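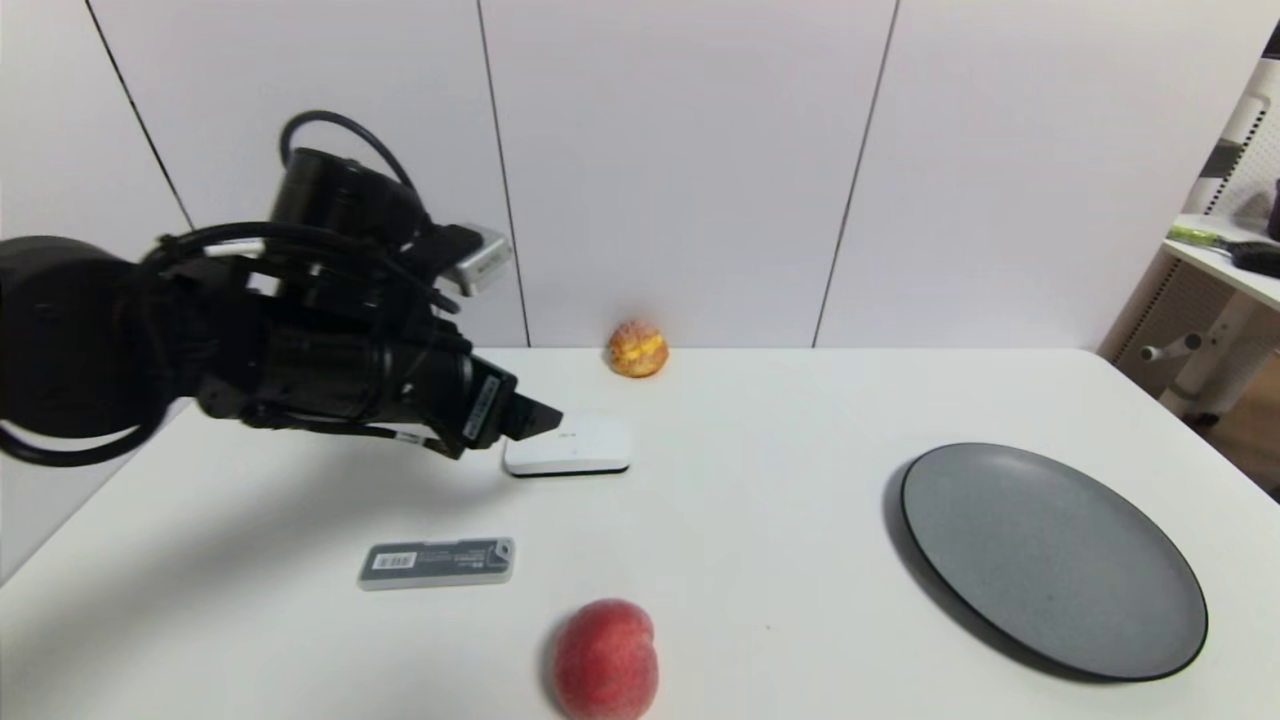 Last updated: 21 August 2026

Figure 3. A shared table with fruit, a plate and small electronic items on it.

4.2 Food and small electronics on the same surface

The second group of tables in the Condport set held both food and non-food items. We had expected most of these to be desks where people ate while working. In the coded records, though, the larger part were tables in shared rooms, such as break rooms, waiting areas and the long tables by the windows in the Lunness building. They had no regular user, and the items on them had often been put down by different people at different times of day.

Figure 3 shows a table of this type. A red peach lies toward the near side of a white table, and a second round fruit, yellow-orange with red patches, stands farther back by the wall. The other small items include a flat package with a barcode sticker and a white device with rounded corners. The large gray plate on the right is empty. Under the coding rules in Section 3, the table is entered as mixed, with the plate recorded as available and unused.

The second fruit caused some trouble in coding. One coder entered it as an apple and the other as a peach, and the photograph does not settle the matter. We kept it under the general heading "fruit, round" and applied the same heading wherever the kind of fruit was in doubt. The first version of the coding sheet had separate lines for apples, peaches, plums and nectarines. These were merged in February, after the trial round, when it became clear that the coders disagreed about the kind of fruit far more often than about where it was.

Of the 617 records in the full set, 162 were coded as mixed. Within these, fruit was the most common food item, ahead of wrapped snacks and bread. Fruit was also the food most often found directly on the table surface. Whole fruit with its skin on seems to be treated much as a set of keys or a phone would be: it is put down wherever there is room. Cut fruit was almost always on a plate, on a napkin or in a box with a lid.

We had taken it for granted that a plate within reach would be used. This was the assumption behind the Gamage checklist, which counts a table as "set" when at least one plate or bowl is present. The mixed tables did not fit that rule well. A plate could be on the table with nothing on it while the food lay elsewhere, and under the checklist such a table would score the same as one laid for a meal. For this reason we report the presence of a plate and the use of a plate as two separate values in Table 2.

Packaging was the other source of difficulty. Small boxes and flat packs were often hard to identify, even when a label was in view. The package in Figure 3 has small print along its right side, but we could not read enough of it to say what is inside. Its general form is similar to that of a packaged USB drive or card reader, and it was entered as "electronics, likely". The white device was handled in the same way. It resembles a small router or a set-top box, and the faint gray logo on its top did not help us choose between the two. Both items count as non-food, so the doubt has no effect on whether the table is mixed. It does affect the finer breakdown by item type, where the "likely" entries are given in a column of their own.

Spacing was coded on the three-step Morkenik scale (touching, within a hand's width, apart). The scale was made for shop counters and is rather coarse for tables. We kept it so that our results could be set beside the earlier counter study. Most mixed tables came out as "within a hand's width" for at least one pair of food and non-food items. Touching pairs were less common and were mostly found on the smaller round tables, where there was little choice.

The people we spoke to at Lunness did not describe these tables as untidy. Several said that a table was untidy when it had crumbs, spills or used cups on it, and that a piece of fruit next to a box was "just things on a table". This matches the coding to some extent – records with signs of a finished meal were rated as untidy by both coders, while records with whole fruit and closed packages seldom were. Whether the same would hold in a private kitchen is a separate question, and the Condport set has too few home tables to answer it.

One limit should be kept in mind when reading the mixed records. Each was coded from a single photograph, so an item counted as left on a table may have been put there a moment before, or may have been on its way somewhere else. The room logs give some help with the break rooms but were not kept for the waiting areas. Section 4.3 turns to the tables that held food only.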